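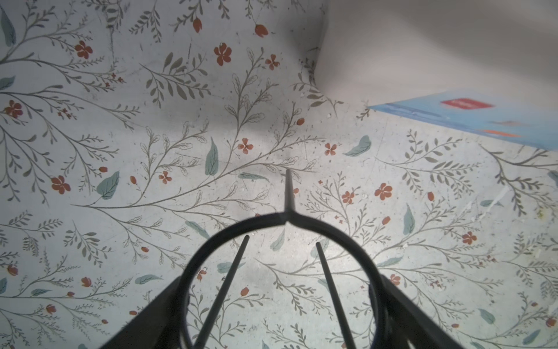 Sun 11 December

Zatdale has put up its winter notice, and the main news is that the Lantern Railway will close after the holidays and stay shut until June. I went on Friday to get a last ride in before the queues get silly.

For anyone who hasn't been, Zatdale is the smaller of the two parks near Stondham, the one with the lake. The Lantern Railway is the indoor dark ride at the back, past the carousel. It opened as a ghost train and was redone as a trip through a night market, and most of what you see now dates from then. The fishmonger still turns his head a second too late. The moon over the last bend was stuck behind its cloud on my first ride and working on my second.

According to the notice, the track stays as it is and the cars are being replaced. The new ones seat four in two rows, where the old ones seat six if everybody is friendly. I'm not sure how that helps the queue, which was 16 minutes on a cold Friday with half the park shut. Usman Rizvi thinks they will run more cars closer together. He may be right, but the braking section before the market square is short and I can't see where the extra cars would wait.

The other change is the music. The old loop is going and a new score has been written by Adi Khoo, who did the lake show two summers ago. I liked the lake show, apart from the ending. I will miss the accordion bit in the tunnel though — it has been in my head since I was at school.

There is also a new shop going in at the exit, in the space where the photo counter used to be. They are selling 1000 numbered lantern pins on the last weekend, one per person, from the main gate shop and not from the ride. I don't collect pins but I will probably end up with one.

Food was mixed. The Teoh noodle stall by the carousel was open and as good as ever. The Bralon café had run out of soup by one o'clock and was down to toasties. If you are going this week, eat early.

Getting there is easier than it was. The 321 bus now stops at the lake entrance and not just on the main road, so you save the walk up the hill. The last one back to Stondham is at ten to seven, and on Friday it left on time with people still running for it.

I'll go once more before the closure, on a weekday if I can get the afternoon off. After that it's the carousel and the boats until the summer, and the boats don't run when the lake is frozen.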